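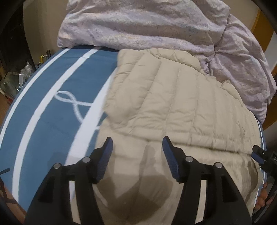
Tondier Plavholm roof box review: a summer holiday's worth of kilometres

Posted February 13, 2018

I have wanted a proper roof box for years, and I've spent most of those years shoving soft bags up against the tailgate and hoping. In January we finally bought one, the Plavholm from Tondier, in the gloss black, and then drove 2653 kilometres with it on top of the wagon. Up the highway, inland over the ranges, back down the coast. I loved it. There are a couple of things I'd change and I'll get to those, but if you want the short version, I haven't been this pleased with a car accessory since we fitted decent headlights.

Our car is a mid-sized wagon with raised rails and a set of Drakos crossbars that came with it when we bought it used. They're the aero-shaped kind, wider than the old square bars, and plenty of cheaper boxes won't clamp around them without an adaptor. The Plavholm did, straight out of the carton, with room to spare in the jaws.

Fitting it

The instructions say to get two people, and you do want two people for the lift. The box isn't terribly heavy, just awkward – it's long and there's nothing to hang on to except the lip. Jaruwan Jitpraphai from next door took the back end, I took the front, and up it went. After that it was a one-person job. There are 4 clamps, each on its own sliding track, and a big red dial inside the box for every one of them. You turn the dial until it clicks, and the click means you're at the right tension. I've used boxes on hire cars with U-bolts and wing nuts where you're lying half inside the thing with bleeding knuckles, so the dials felt like absolute luxury.

Take your time working out how far forward it should sit. Ours first went on so the nose looked nicely lined up with the windscreen, and then the tailgate came up and kissed the back of the box. No damage, but I felt sick for a second! We slid it forward a hand's width, checked the tailgate slowly, and it cleared. Tondier prints the overhang measurements on the carton and I'd somehow managed to fold that panel under before reading it.

Opening and locking

It opens from both sides, and I didn't appreciate how good that would be until we were parked on the shoulder of a narrow street with traffic on the driver's side. The lid goes up on struts and stays there, even in a fair breeze. You can't take the key out unless every latch has caught, so there's no driving away wondering. There are 2 keys in the packet and they both work in both locks. I put the spare in the glovebox the first night, then thought about that and moved it to my wallet.

The lock barrels are a bit stiff. A puff of graphite helped. I'd have liked a little cover over them as well, as the one on the passenger side got gritty after a long stretch of unsealed road and I had to blow it clean at a servo.

What went in it

Light, bulky stuff, mostly. Check the roof load limit in your owner's manual before you buy any box, and remember that the crossbars and the box itself count towards it. Ours left us with less than I'd guessed, so the esky and the tool roll stayed down in the boot, and the tent, chairs, camp pillows and everyone's wet weather gear went upstairs. The moulded floor has shallow ribs that stop things creeping, and there are strap points at both ends. The straps supplied are fine. Their buckles are plastic and feel it, and I swapped them for a pair of Cluvo cam straps I already had in the shed.

The real win was in the cabin. For the first time on a long drive I could see out the back window, and the kids had somewhere to put their feet. The dog had her own corner. Nobody got elbowed by a camp chair.

On the road

Now, noise. I was braced for a howl, having driven with bare square bars on a previous car, and it just didn't come. Up to suburban speeds you'd forget the box was there. At highway speed there's a soft rush over the front seats, a little more in a crosswind, and with the radio on low it disappeared. There was one morning of whistling that had me stumped for an hour – a loose strap tail hanging out under the lid. Tucked it in, gone.

Handling was fine too. You do feel some extra sway on tight bends, and passing trucks give you more of a nudge than usual, so I eased off a touch through the ranges. Fuel use went up. I didn't keep careful records, but we were stopping noticeably earlier than we would have otherwise, and anyone who tells you a roof box costs nothing at the bowser is dreaming. Take it off when you're not using it.

Rain, we had buckets of it. One whole afternoon of driving through the kind of storm where everyone slows right down with their lights on. I opened the box that evening expecting puddles and found a few drops along the back seal, and dry chairs.

The niggles

Gloss black shows everything. Ours has fine scratches already from a low branch at a campsite, and I wish I'd picked the textured grey. The height is the other one. I wrote our new total on masking tape and stuck it to the dash, after a close look at a shopping centre car park entry. Zhiqiang Tan at work has the longer version on his four-wheel drive and did the same thing on his sun visor.

Storage at home needs some thought too. It's big. Ours hangs from the garage ceiling on 2 webbing slings, upside down, with the dials loosened off, and I can get it down on my own if I move the bikes first.

Would I buy it again? In a heartbeat, in grey. We're already talking about taking it south at Easter, and I'm going to see if the surfboard bag fits diagonally.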